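여행 > 종교·순례지 > 뉴스레터 지난 호

'소원을 들어주는 우물'을 다녀와서, 조금 삐딱하게

플레리턴(Fleritton)의 우물 사원에 가 보라는 말을 지난 2년 동안 참 많이도 들었다. 메일함에 쌓인 독자 추천만 해도 상당했고, 여행사 메돈(Medon)은 6월 상품 안내문 맨 윗줄에 이곳을 올려놓았다. 안내문에는 "한 번 내려갔다 오면 인생이 달라진다"고 적혀 있었다. 나는 이런 문장을 보면 지갑부터 여미는 사람이다. 그래도 다녀오지 않고 흉을 보는 건 도리가 아닌 것 같아 표를 끊었다.

먼저 가는 길. 파라(Farah)에서 버스로 거의 143분 걸린다. 메돈 안내문에는 '한 시간 남짓'이라고 되어 있는데, 그 한 시간 남짓이 어느 도로를 기준으로 한 것인지 모르겠다. 버스는 휴게소에 한 번 섰고, 그 휴게소라는 곳이 공교롭게도 메돈과 제휴한 기념품점이었다. 향과 팔찌, 작은 병에 담은 우물물을 팔았다. 사원에 도착하기도 전에 우물물부터 사라는 것이다. 옆자리 승객은 두 병을 샀다. 나중에 보니 사원 안에서는 같은 크기의 병을 더 싸게 팔고 있었다.

사원 자체는 생각보다 작다. 입구에서 신발을 벗고, 표를 보이고, 손을 씻은 다음 계단으로 내려간다. 계단은 281단이라고 표지판에 크게 써 놓았다. 이 숫자에 무슨 뜻이 있느냐고 입구 직원에게 물으니 "옛날부터 그렇습니다"라고 했다. 안내 책자에는 사원을 처음 세운 수도자가 물을 찾을 때까지 걸은 걸음 수라고 되어 있고, 출구 쪽 벽에 걸린 설명문에는 경전의 구절 수라고 되어 있다. 둘 다 맞을 수도 있겠지만 나로서는 둘 다 나중에 붙인 이야기 같다. 계단을 중간에 한 차례 보수했다는 내용이 같은 책자 뒤쪽에 버젓이 나오는데, 보수하기 전에도 281단이었는지는 어디에도 없다.

내려가는 동안은 솔직히 괜찮았다. 공기가 점점 서늘해지고 위쪽 장터 소리가 멀어진다. 벽을 파낸 자리마다 작은 신상이 들어앉아 있고, 그 앞에 꽃과 동전이 수북하다. 이런 곳에서 사람이 조용해지는 건 이해가 간다. 문제는 중간쯤에서 스피커가 나온다는 점이다. 녹음된 독송이 계단 굽이마다 다른 박자로 울려서, 두 스피커 사이에 서면 돌림노래를 듣는 기분이 든다. 색이 바뀌는 조명도 있다. 초록이 풍요, 파랑이 평화라고 한다. 보라색은 물어봤지만 대답을 듣지 못했다.

맨 아래에 우물이 있다. 소원을 속으로 말하고 물에 비친 자기 얼굴을 보면 된다는데, 한 사람에게 주어지는 시간이 14초다. 줄 관리하는 분이 초시계를 들고 있다. 나는 얼굴을 찾다가 끝났다. 뒤에 선 분은 난간에 안경이 걸려서 시간을 거의 다 썼는데, 한 번 더 보게 해 달라는 부탁은 거절당했다. 대신 '여유 참배권'이라는 것을 사면 줄을 따로 서서 더 오래 볼 수 있다. 신이 누구의 소원을 먼저 듣는지에 대해 여러 생각이 드는 대목이다.

메돈이 내세우는 '소원 성취율'도 한번 짚고 가야겠다. 안내문에는 참배객 대부분이 소원을 이루었다고 되어 있는데, 근거가 사원 출구의 방명록이다. 방명록은 이루어진 사람이 다시 와서 쓰는 책이다. 안 이루어진 사람이 버스를 다시 타고 와서 "안 됐습니다"라고 적을 리가 없다. 그나마 펼쳐진 쪽을 읽어 보니 이루어졌다는 이야기 중 상당수가 시험 합격과 허리 통증에 관한 것이었다. 합격은 공부를 했을 것이고, 허리는 그 계단을 오르내릴 정도면 이미 나은 것 아닌가 싶다.

그렇다고 아주 볼 것이 없었다는 말은 아니다. 올라오는 길은 내려간 길과 다른 굴로 나 있는데, 이쪽에는 스피커도 조명도 없다. 천장이 낮아서 허리를 숙여야 하고, 군데군데 오래된 채색이 남아 있다. 내가 보기에는 이 굴이 이 사원에서 제일 좋은 부분인데 안내문에는 '출구 통로'라고만 나온다. 사람들은 다들 빨리 올라가 버려서 한참을 혼자 서 있을 수 있었다. 물소리가 들렸고, 어디서 나는지는 끝내 못 찾았다.

숙소는 사원 앞 포노(Fono) 여관에서 하룻밤 묵었다. 방은 좁고 깨끗했다. 객실 21개 중 절반쯤은 순례 단체가 미리 잡아 두니 개인 여행자는 서두르는 편이 낫다. 새벽 5시에 사원 종이 울리고, 여관 종도 뒤따라 울린다. 여관 종은 아침 식사를 알리는 것인데 식사는 7시에 시작한다. 왜 두 시간 먼저 치는지 물었더니 사원에서 치니까 같이 친다고 했다. 아침으로 나온 콩죽은 맛있었다. 한 그릇 더 달라고 하면 준다.

실용적인 것 몇 가지. 현금을 가져갈 것. 카드 단말기가 있기는 한데 내가 갔을 때는 위에 천이 덮여 있었다. 양말은 여벌이 필요하다. 계단 아래쪽은 바닥이 늘 젖어 있다. 무릎이 안 좋은 분께는 권하지 않는다. 승강기를 놓는다는 공고가 입구에 붙어 있었지만 종이가 꽤 바랜 상태였다. 오후보다는 문 여는 시간에 맞춰 가는 것이 낫고, 메돈의 당일 상품은 하필 제일 붐비는 시간에 도착하니 버스를 직접 타는 쪽을 권한다. 기념품점 휴게소는 어느 버스를 타도 들른다.

소원은 무엇을 빌었느냐고 묻는 분이 계실까 봐 적어 두면, 돌아오는 버스가 제시간에 오게 해 달라고 빌었다. 버스는 늦게 왔다. 방명록에는 쓰지 않았다.

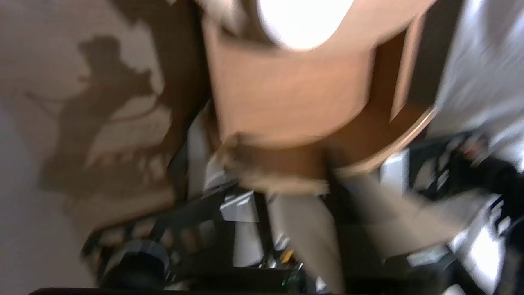
여유 참배권은 살 만한가요?

붐비는 오후에만 갈 수 있고 우물을 꼭 천천히 보고 싶다면 살 만합니다. 아침 일찍 도착한다면 일반 줄도 짧은 편이니 그 돈으로 포노에서 하루 묵는 쪽을 권합니다.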